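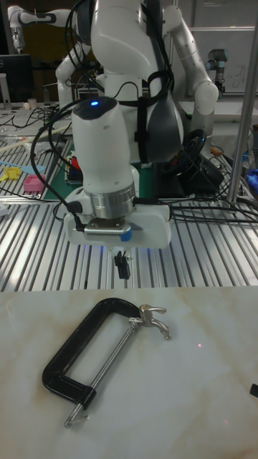
The Vekari bench cell is a robot workstation built around a white two-armed robot and a long table of slotted aluminum. It was put together at the Vilura workshop under the direction of Ismail Hegazy, and it is probably best known among the people who work with it for the care that goes into keeping its wrists in good order. The cell has no single builder. The table came from Benkirane, the wrist plates were made in house, and the written service routine that holds it all together was adapted (quite freely, it must be said) from an older one used on the Jokov line.

Layout

The table is the heart of the cell, and nearly everything else is measured from it. Its parallel slots let fixtures be slid along and locked down wherever the day's job calls for them, and the front edge serves as the zero line for both arms. A second table with a white marble-patterned top stands against that front edge. It is used for hand tools and for holding parts while they wait their turn, and it has saved a great many small screws from disappearing into the slots. A smaller gray-and-black arm has a bench of its own behind the main robot and is looked after on a separate schedule.

Wrist assembly

Each wrist ends in a rounded white housing, and on the wrist most often serviced a silver metal ring joins this housing to a broad white mounting plate. The plate carries a small black sensor strip on its front, and a pair of short black gripper fingers extends from underneath. Cables run off the plate to one side, with enough slack left in them for the wrist to turn through its full working range. Getting that slack right is a bit of an art! Too little and the cables pull at their plugs, too much and they drag over the table and find their way under the parts.

A small blue light on the upper cap shows that the wrist has power. Newcomers are taught to read it as a warning as much as a comfort, and to keep their fingers away from the gripper for as long as it glows.

Setting up

Setup starts with the arm parked so that the wrist points straight down over the table, the gripper slightly open. In this position the plate can be checked against the front edge with an ordinary square. The four plate screws are then tightened a little at a time, working corner to corner, and the wrist is turned slowly by hand command while somebody watches the cables all the way around.

C-clamps are used to hold trial fixtures before they are bolted into the slots. The service notes ask that a clamp be backed off and laid flat on the front table between uses, well clear of the arms, and that its swivel pad be wiped before it goes back on a finished surface.

Routine care

The wrist is inspected every 60 hours of running. The inspection covers the finger pads, the plate screws, the ring and the cable plugs, and a practiced pair of hands can get through it before the coffee has gone cold. The slots are brushed out at the same time. The finger pads are replaced when they look shiny, whatever the hour count says.

Repairs

The longest entry in the service log concerns a wrist that began to drift slightly to one side after 742 hours. The gripper was blamed first and changed without any improvement, and the sensor strip was suspected after that. The cause was found at last in the mounting plate, where one screw had worked loose under its washer. Hegazy rewrote the tightening steps the following May, and the same plate had passed 1,310 hours when the log was last copied out on Monday, March 3, 2025.

See also

Cable slack
Gripper fingers
Slotted aluminum tables
Two-armed robots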